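### 3.2 Do fixed places for cutlery save any effort?

Advice on kitchen order rests on a claim that is seldom tested: that a household which gives every fork and spoon a fixed place will spend less time handling them. The Boster guide states this as plain fact, and the Cuvton checklist repeats it without a source. We found no trial behind either one. What we did find was a set of household diaries in which people who already liked tidy drawers reported that tidy drawers had helped them. We do not think much can be built on that.

Our own records cover 40 households over 6 weeks, with 300 usable entries on the clearing and sorting of cutlery. An entry was usable if it gave a starting place, such as a counter, a table or a drying rack, and an end place. Entries that said only "put things away" were dropped. This probably tilts the sample toward careful writers, and careful writers may also be careful sorters.

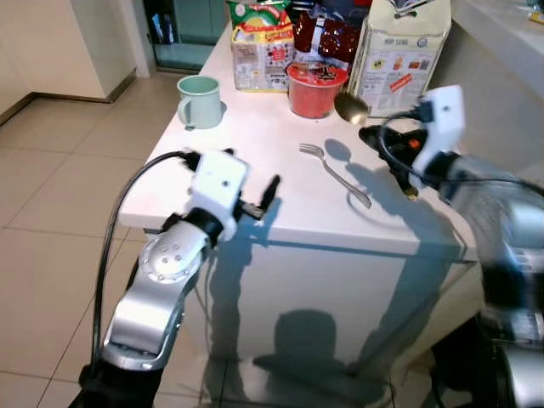

**Figure 4.** Fork lying on a white countertop, with a spoon raised in front of packages.

The counter is the weak point in the usual account. Most guides treat it as a place that cutlery passes through on the way to a drawer. In our entries it was often the end place, at least until the next meal. A fork left beside dry goods was recorded as "out" by one member of a household and as "put away" by another, and both had signed the same list of rules. If two people under one roof cannot agree on whether a fork is where it belongs, a score for "items in place" tells us little about the kitchen and rather more about who filled in the form.

The Ursu scale tries to get past this by asking for a rating from 1 to 5 at the end of each day. We used it, with some doubts. Ratings rose during the study in homes with drawer dividers, but they rose in homes without them as well. The rise may reflect nothing more than the effect of being asked about one's counter every evening.

Spoons and forks were also sorted with unequal care, a point that the Etlow categories hide by placing both under "flatware." Spoons went back into use between meals, for coffee or for measuring, and their entries were harder to close. A fork entry usually had one clear end. Pooling the two makes the average look steadier than it is, and we report them separately in Table 2.

None of this shows that fixed places are useless. It shows that the saving claimed for them has not been measured, here or elsewhere, in a way that separates the drawer from the person who opens it.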